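An Afternoon at Estov's Kitchen Open Day

I arrived a little after two, still shaking out my umbrella, and the engineer who showed me in was kind enough to find me a chair and a coffee before we got started. "We've had 57 visitors since this morning," she told me, "and I think every one of them asked if it does dishes!"

She has been with Estov 18 months now, mostly on kitchen work, and she talks about counters the way my aunt talks about her garden. "A cup is harder than people expect," she said, watching the arm over the granite. "You and I just reach out and pick it up."

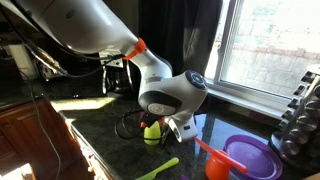

What Comes Next

Next she'd like to try a smaller kitchen (her own, she admitted, laughing). "If it can manage in there, I'll be happy," she said, and went off to greet the next group.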